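Home Products Workplace Furniture Service Contact

Tessier Low Storage Cabinet, Square Top

Posted in June by Perrine Guérin, Clundico Product Information

The Tessier is a low, square cabinet intended for offices, reading rooms, waiting areas and staff kitchens. It provides closed storage below and a flat working surface above, at a height that allows a seated person to reach the top without stretching. Clundico has supplied the Tessier to public and private buildings through its Skatstead range, and the present model replaces the earlier version with the raised rim.

Construction

The cabinet body is delivered assembled. The top is fixed from the inside, so that no screw heads are visible on the upper surface, and may be replaced separately if it is damaged. Doors are hung on concealed hinges and may be fitted to open from the left or the right. This choice must be stated at the time of order, as the hinge plates are set at the workshop in Flodevthorpe and cannot be moved on site without drilling.

Each cabinet contains two adjustable shelves. The rated load is 30 kg per shelf, evenly distributed. The top should not be used as a seat or a step. Where several cabinets are placed in a row, the linking kit (ordered separately) must be used. It consists of sleeve bolts and a narrow cover strip for the joint.

Leveling feet are supplied as standard and allow adjustment on uneven floors. Casters are available on request – the locking type only – but they raise the overall height and should not be combined with the linking kit.

Finishes

The top is offered in gray, white and sand. The body may be ordered in the same color or in a contrasting one. All finishes are matte, with low reflection under ceiling lighting. Customers matching new cabinets to an existing installation are advised to request a sample chip before ordering, as small differences between production runs are possible. Samples are sent without charge and need not be returned.

Care and Cleaning

The surface should be wiped with a soft cloth and mild soap, then dried. Abrasive pads, solvents and undiluted bleach will dull the finish and are excluded from the warranty. Spills of coffee, fruit juice and ink should be removed promptly. Hot dishes must be placed on a mat.

Hinges require no lubrication. If a door drops out of line, it can be corrected with a standard cross-head screwdriver by turning the front screw on the upper hinge. Instructions are printed on a card fastened inside the door.

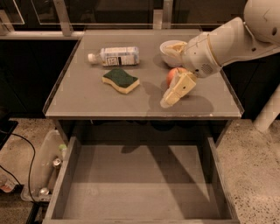 Square top in gray, with a red-orange apple.

Ordering and Delivery

Orders are accepted from a single unit upward. Standard delivery is within 14 working days of written confirmation. Orders of more than 200 units are scheduled individually, and a delivery plan is agreed in advance with the receiving site. Carriers deliver to the ground floor only unless an upstairs delivery has been arranged.

Cabinets should be inspected upon receipt. Damage to the packaging must be noted on the carrier's form before signature, and a copy sent to the Clundico service desk. Replacement doors, tops, shelves and feet remain available for the current model – parts for the earlier rimmed version are supplied while stock lasts.

Comments

R. Dunmore
Does the cover strip come in sand? The order form lists only gray and white.

Perrine Guérin
It does. The form is being corrected. Please write "sand" in the remarks field for the time being.

libraryannex
We have six of the old ones with the rim. Will the new top fit the old body?

Perrine Guérin
Unfortunately it will not, as the fixing points were moved. The service desk can check whether rimmed tops are still in stock.

Marta K.
Changed the door side myself and had to drill, as the page says. Order it the right way the first time.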